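Automation of mixed-goods order assembly at Kodikara: effects on operator work

Student project report, Industrial Systems Engineering
Prepared by Giang Phùng
Workplace supervisor: Maarten Dewulf

3. Workstation and task

Kodikara assembles mixed orders for small retailers and gift suppliers. Before the change, each order was picked, checked and packed by one operator at a standing bench. The two-arm station, supplied by Jaditz, takes over the handling step. Receiving, checking and exceptions remain with the operator, whose job title was changed from packer to station attendant in April.

The goods differ in stiffness, surface and centre of gravity. A hard case can be gripped on its sides with little risk of damage. Film-wrapped goods deform under the fingers, and a basket with a raised handle restricts the approach path of both arms. For this reason the row position of each item is fixed in the work instruction, and the attendant sets the row before the cycle is released.

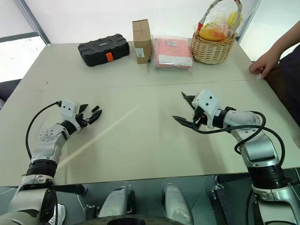
Figure 3. Two-arm station with goods set out along the far edge of the table; attendant at right.

3.1 Division of labour

Work sampling was carried out over 823 observations, split between the old bench and the new station. Observations were coded as handling, checking, waiting, fault recovery or other. The codes were agreed with the supervisor before sampling began and were not revised afterwards.

At the old bench, handling was the largest category. At the station it was replaced mainly by waiting and checking. Attendants described the waiting as more tiring than expected — they must stay within reach of the table and keep their attention on the arms, but have little to do with their hands. Several asked whether labelling could be moved to the station to fill the time. This was trialled for one shift and dropped, as it drew attention away from the arms.

3.2 Position of the attendant

The work instruction places the attendant at the side of the table, clear of the near edge.

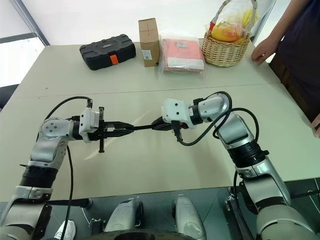
The side position gives a good view of the far row but a poor one of the near edge. Reaching the leftmost item from there means leaning across the table or walking around it. Of 300 logged cycles, 279 were completed without the attendant entering the work area. The remaining 21 required a manual correction, most often to straighten a soft package.

The bench height was carried over from the manual line and has not been reassessed. Shorter attendants reported shoulder discomfort when setting the row. An adjustable platform was quoted by Skastent but had not been ordered at the time of writing.

3.3 Training and skill

Attendants received 130 minutes of instruction, delivered through the Kireo training module and a supervised session at the station. The module covers start-up, stopping and restart after a fault. It does not cover changes to grip settings, which are reserved for the line technician. Experienced packers regarded this as a loss: they had previously chosen their own method for each order, and now had to call someone for a change they could describe exactly. It is recommended that two attendants per shift be authorised to adjust grip settings within fixed limits, with each change recorded in the shift log.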